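Notebook, October
Gripper trial, home bench, second session

Started 9:40. Coffee first, then the jaw swap, then everything else later than planned as usual.

Where we're up to, for whoever picks this up after me: we have two sets of fingers to choose between and one arm to put them on. The Drusteck fingers are the wedge-shaped ones, stiff, black, no give at all until you really lean on them. The Multum set is softer through the tip and a fair bit slimmer. Craig likes the Multum. I went in liking the Drusteck, mostly out of stubbornness, and I'm writing that down so you can discount what follows accordingly.

The job list hasn't changed from last time: soft things off a raised surface (blanket, throw, cushion cover), boxes off a low table, and the small fiddly stuff off the floor. The point of doing it in a lived-in room is that the workshop bench is too kind. Everything there is the same height and the same grey and the overhead lights never move. Ulla said in the last review that our bench numbers were "lovely and no use to me", and fair enough.

Setup notes

Controller is the Byun, firmware as it came. I left the force limit where Gediminas had it. He swears it's been tuned, I swear it's the default, and neither of us has gone and looked at the file. (Gediminas, if you're reading this, please go and look at the file.)

Homing took three goes. First two stopped on the wrist joint with the same fault, code 1267, which the manual lists as "position disagreement" and then says nothing more about for the rest of the chapter. I powered down, unplugged the wrist lead, plugged it back in, and it homed clean. I don't love that as a fix. If you see 1267 again, write down what the arm was doing just before, please, and don't just reseat the lead and carry on like I did.

Finger opening calibrated with the printed gauge block. Drusteck set came out at 67 mm fully open. I did it twice and got the same both times, so I stopped there.

Camera is on the low mount, looking up past the fingers. Britt-Marie wanted to try this after the overhead view kept losing the fingertips behind the housing whenever the arm reached down. I was sceptical and said so at some length, sorry Britt-Marie.

Camera view, Drusteck fingers on

First thing to say about the low mount is that you get both fingers, big and solid in the bottom corners, with the gap between them right where you want it. For lining up a grasp that's great. I could see the floor through the gap the whole time I was jogging around, and the long vertical rod gives you a sort of plumb line down the middle which I found myself steering by without meaning to.

Second thing is that you also get an awful lot of arm. The housing fills the top of the view and the boxy joint with the yellow label sits a bit right of centre, on top of exactly the part of the room you'd like to see. The guitar is in behind there somewhere and mostly shows up in bits between the black parts. And the window side is blown right out. The paw print blanket reads beautifully, mind you, every little toe pad, so the exposure is fine for the left half and hopeless for the top right.

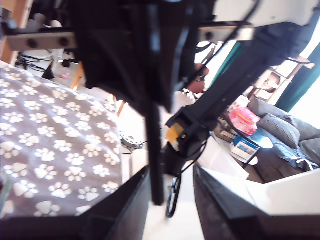
Cable loop

Have a look at the loop hanging under the joint. It comes down nearly as far as the rod does and sits smack in the gap between the fingers from where the camera is. I had it down as a cosmetic thing until I ran the detector over the stream and it kept getting picked up as a graspable object. It's a tidy narrow oval, so I suppose from the detector's point of view it's the handle of something. I spent a good twenty minutes blaming the threshold before I twigged.

Two options. Tie it up along the arm segment with the other cables, or mask it out in software. I'd rather tie it up, but the wrist needs enough slack to rotate and last time somebody tied it up (me) the lead pulled out at full twist. Might even be the same lead that's giving us the 1267. Worth a thought.

Runs, Drusteck

Blanket lifts: good. Better than I expected from such a hard finger. The wedge shape gets under a fold nicely and once it has hold it doesn't let go. The trouble is at the other end, when you want it to release. The fabric hangs up on the inside edge and you have to open all the way and back off slowly. Added a back-off move to the script, 60 mm straight up with the fingers fully open, and that cured most of it.

Box lifts: fine on anything with square sides. When a box is sitting at an angle the fingers shove it round before they close, so you end up with a grasp, only it's not the one you asked for. I don't mind that so much for tidying. Ulla will mind it for shelf work.

Small stuff off the floor: poor. The tips are just too fat. Anything low and flat gets nudged along, and I chased one peg the full length of the rug before giving up on it. Peg 1, Drusteck 0.

Runs, Multum

Swapped over after lunch. The swap itself is a pain, four screws and one of them is hidden up behind the pad, so budget more time than Craig tells you. He does it with a stubby driver from his own kit that the rest of us aren't allowed to borrow.

Floor items went much, much better! Pegs, a marker lid, a folded sock, all first or second try. The slim tip makes a huge difference and I'm happy to eat my words on that one.

Boxes were worse. The soft tips bow outwards once there's any weight in the box and then it starts to slide. I bumped the force up a notch and it held, but the pads were showing a crease afterwards and I don't want to be the one who explains that to Åsmund when he sees the parts order.

Blanket was a draw. Easier release, but it dropped the heavier folds. I tried grabbing deeper and it held on for longer, then dropped them from higher up, so no gain there.

Cycle counter on the Byun read 178 when I called it a day, both finger sets together. I forgot to zero it at the swap so I can't split that out between the two. Next person, zero it at the swap.

Light

This was the thing that annoyed me most all day. From mid-morning the sun comes in on the window side and the white surfaces over there go to nothing. The fingers are black, so the auto exposure sees all that dark at the bottom and opens up even more, and then the right half of the room is gone. Locked the exposure by hand and got the tabletop back, but lost the detail on the housing and the fingers went to plain silhouettes. For grasp planning I can live with silhouettes. For checking whether the pads are touching I can't.

Gediminas reckons we should put a strip of matte tape along the inside edge of each finger, pale grey, so there's something for the camera to find. Cheap and easy, so I'm for it.

What I'd do next

Keep the low mount, but drop the tilt a few degrees so there's less housing and more room. Britt-Marie was right about the fingertips and I'd hate to lose that view now that I'm used to it.

Sort out the cable loop before any more detector runs. Spiral wrap, with the slack gathered on the far side of the joint.

Ask Clivosdale whether they'd cut us a set with the Drusteck back end and a slimmer tip. They did something similar for the old arm and it only took them a couple of weeks. Craig has the drawings.

Read the force limit file. Gediminas.

Read up on 1267. I've sent Åsmund the log from the two failed homings and he's going to compare it with the spare controller, which had a fault on the same joint back before we shelved it.

Packed up 4:15. Multum fingers are still on the arm, Drusteck set is in the blue tray with its screws in a bag taped to the lid. One screw has a chewed head, so use the spare.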